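Ticket 329: Label printer on packing line drops off network after idle period
Status: Closed
Priority: Normal
Opened by: Clistby packing room
Assigned to: Bianka Sipos
Site: Clistby
Affected equipment: Jovia thermal label printer, station 2
Related: Skustitz print server, Rotich wired switch

Problem as reported

The printer at station 2 prints normally through the morning. After the lunch break the first job sits in the queue with the status "Sending" and then goes to "Error — device not responding." Power cycling the printer brings it back. Jobs already in the queue then print all at once, including duplicates where the operator pressed Print again.

Station 1 has the same printer model and does not show the fault. Both print through the same Skustitz server.

Initial checks

Printer firmware matches station 1. Self-test page prints clean. Cable reseated at both ends. Link light on the Rotich switch is green while the fault is present, so the port is up and the printer is electrically connected. Ping from the server to the printer fails during the fault. Ping from a laptop on the same switch also fails. That rules out the server as the only cause.

Swapped the patch cable with the one from station 1. Fault stayed with station 2. Swapped switch ports. Fault stayed with station 2. Cables and ports put back as they were.

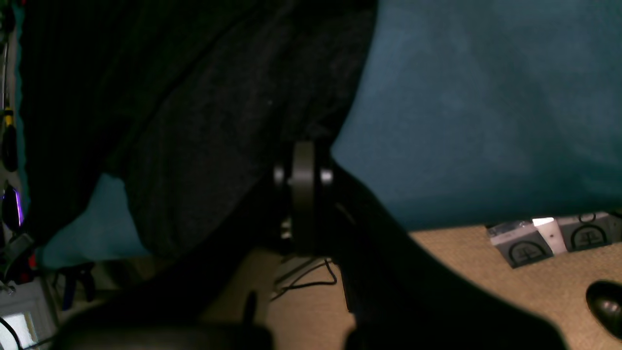
Next I looked at addressing. Station 1 has a fixed address typed in at the front panel. Station 2 was set to automatic. The configuration page gave an address inside the range the server hands out, which is fine in itself, but the queue on the Skustitz server was built with the address typed in by hand. If the printer ever gets a different address, the queue points at nothing. I asked the operator to print a configuration page the next time the fault appeared, before touching the power switch.

Update from packing room

Configuration page received. Address on the page is the same as before the fault. So the address is not moving, and my first theory is wrong. The page did print, which means the print engine and the front panel are awake while the network side is not answering.

Second theory: power saving. The Jovia menu has a sleep timer under System and a separate one under Network. The System timer is off on both printers. The Network timer is off on station 1 and was on at station 2, set to 80 minutes. I suspect station 2 was reset to defaults in April, when the print head was changed, and the menu was never gone through afterward. The service note for that visit does not mention settings at all.

The timer should not cause this by itself. The network side is supposed to wake on the first packet addressed to it. I left the timer on for testing and watched the traffic at the switch.

Test A: printer idle, timer on. After the timer ran out, the printer stopped answering ping. A print job from the server did not wake it.
Test B: same, but with the energy saving option disabled on the switch port. The printer stopped answering for a moment, then woke on the first packet and printed.
Test C: timer off, port option back on. No fault over a full shift.
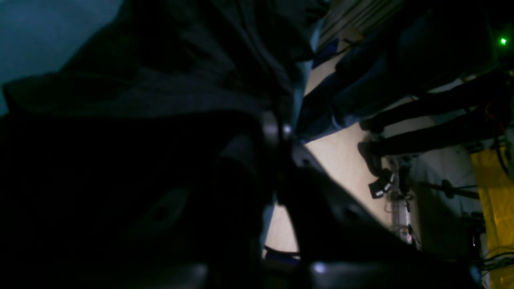 Clistby Site Systems — Desktop and Print Support

Reading of the tests: the fault needs both settings. The printer drops into network sleep, the switch port drops into its low power state, and neither side brings the other back. Station 1 never hits it because its printer never sleeps.

Either change would cure it. I chose to make both on station 2, for the following reasons. The printer setting is lost on a factory reset, so it cannot be the only fix. The switch setting survives a printer swap but would be lost if the switch itself were replaced from a blank configuration.

Changes made

Printer, station 2: Network sleep timer set to Off. Address changed from automatic to fixed, matching the queue. The old address was released on the server and reserved so that it is not handed to anything else.

Switch: energy saving disabled on the ports for both label printers. Configuration saved to startup. Please note that on this switch the Apply button alone does not save. The running configuration is lost at the next power cut unless Save is pressed as well.

Server: duplicate jobs cleared from the queue. Retry interval left at the default.

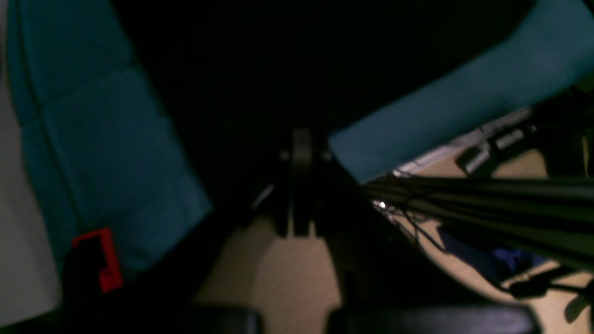

Teal quilted panel with red clip

Duplicate labels

This was raised in the same ticket and I am answering it here. The duplicates were real jobs, sent by the operator pressing Print again while the first job was waiting. The queue holds everything and releases it when the printer comes back. If a job shows "Sending" for longer than usual, leave it alone and call the desk. If labels do come out twice, void the second copy in the shipping screen before it goes on a carton. The carrier number is the same on both, and the second scan will be rejected at the dock.

Follow-up

Packing room asked whether the returns desk printer could have the same problem. It is an older Jovia model with no network sleep timer in its menu, and it is connected by USB to the desk PC. Not affected. 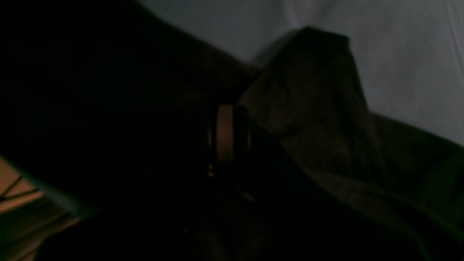
They also asked for the front panel to be locked so that settings cannot be changed by accident. The panel lock on this model also blocks the Feed and Calibrate buttons, which operators need at every roll change. Left unlocked. The settings are now on a printed sheet in the cable cabinet, with a copy attached to this ticket.

For whoever does the next print head change — go through the sheet line by line after the reset and print a configuration page. Network sleep must read Off. Address mode must read Fixed.

Monitoring

Ping log from the server to station 2 left running across several lunch breaks and one overnight idle period. No lost replies. Operator reports no errors and no duplicates.

Closed July 5, 2019, B. Sipos. Reopen under the same number if the fault returns, and attach a configuration page printed before the printer is switched off.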